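Thread on a gripper fault in our sim, for anyone else running the Grotgate arm model.
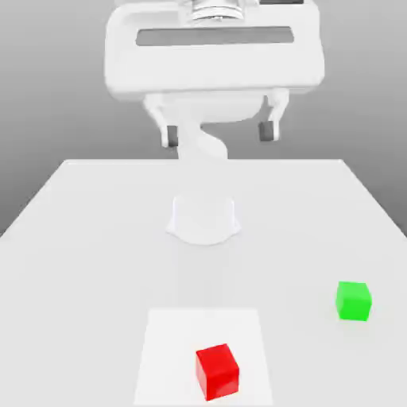
Ovar, March

1/ The task is a simple one. Pick up a cube, put it on the white square, let go, move away. We train it in simulation before it goes anywhere near the real arm.

2/ The fault: the fingers open on command, but the controller sometimes reports them as still closed. The arm then waits for a release it has already made.

3/ We ran 2,007 episodes. 917 stalled this way. The red cube on the square and the fingers wide open count for nothing if the state flag is wrong.

4/ Venkatesh Thampi found the cause. The finger width was read one step before the physics updated, and a filter then held the old value for 30 steps.

5/ It matters for safety too. The same flag tells the real arm whether it is carrying something, and that sets its speed limit. We've stopped all hardware runs until it's sorted.

6/ Fix is in the Ovska branch. Read the width after the update, drop the filter. I've done 1,026 episodes since, with no stalls.

7/ Still to check: green cube first, then red. Will post the logs when that's done.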